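# Operating rules for the two-arm cell: where we are in May

Hi all, a quick catch-up on what the Renuna grant has been paying for since my last note. Short version: the rulebook is nearly usable and I'm a lot happier with it than I was at the winter check-in.

We started with 139 separate "rules" collected from old notebooks, wall signs and things people just said out loud. Plenty of them were the same rule in different words (I counted five versions of "check the e-stop"). The current draft has 44, and I think a few more can go before we hand it to Vandow for their review.

The section I rewrote most is the one on approaching an object. The old wording said "open the gripper enough," and you can guess how well that holds up across a whole team! The new text says both fingers must be open wider than the item before the arm comes down, and that the operator pauses there and checks the wrist view before going any further. 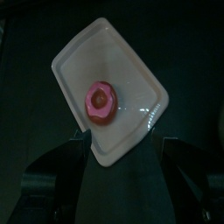
I also added a line on lighting, which I'd left out completely in the first draft. If the operator can't make out the edge of the tray in the wrist view, the run doesn't start. People grumbled about that one, and I get it, it slows down the morning. I'm keeping it in for now and we'll argue about it again in the next round.

Shared space was the other big job. With two arms able to reach the same patch of table, we needed a plain rule about who goes first. Draft rule 17 says one arm is named the lead before each run, and the second arm holds still whenever the lead is closing on something. The Pringle checklist we borrowed from had nothing like it, so I wrote ours from scratch and it's still a bit wordy. 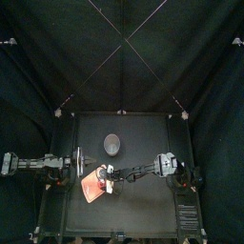 *Both arms at the work surface, with the gray cup and the orange board.*

Still open:

- Rule 36, on cable slack at the wrist. I have two versions and don't love either.
- The sign-off sheet. Andell wants it on paper, I'd like it on the tablet.
- A short training handout for new operators, which I haven't started.

Money is fine and I'm not asking for any changes to the budget. What I could use is a yes or no on the paper sheet by Tuesday, so I can get the layout done and send the full draft around.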